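Unit 3: Heat Transfer at Kitchen Scale
Handout prepared by Oğuzhan Ağca

3.1 Scope

These notes cover conduction and convection in ordinary cookware. Radiation is left for April. Read them before the problem session and bring the Skotovier tables.

3.2 Conduction through a wall

For steady flow through a flat wall, the heat rate is q = kA(T1 − T2)/L, where k is the conductivity, A the area and L the thickness. Doubling the thickness halves the rate. The formula assumes that k does not change with temperature — acceptable for the metals in this unit, poor for some plastics.

Stainless steel conducts badly for a metal. A thin steel wall still offers little resistance next to the air film on either side of it, so the film controls the result in most problems. Students who leave out the film overstate the heat loss by a wide margin.

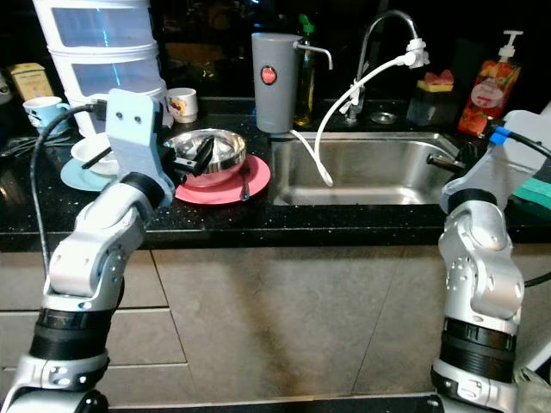 3.3 Lumped cooling

If the Biot number is below 0.1, treat the body as having one temperature. The difference from room temperature then decays as exp(−t/τ), with τ = mc/(hA).

Worked case: water in a thin steel bowl starts at 92 °C in a room at 21 °C. Stirring keeps the water uniform. Neglect the mass of the bowl. The starting difference is 71 K, and after one time constant it has dropped to 26 K, giving a water temperature of 47 °C. Evaporation is ignored, so the real bowl cools faster.

3.4 Problems

1. Repeat the worked case for t = 2τ.
2. Derive τ for two bodies in contact, both losing heat to the room.
3. Liam Ó Ceallaigh's correction to the Vamita chart changes h for still air. State which results in 3.3 depend on it.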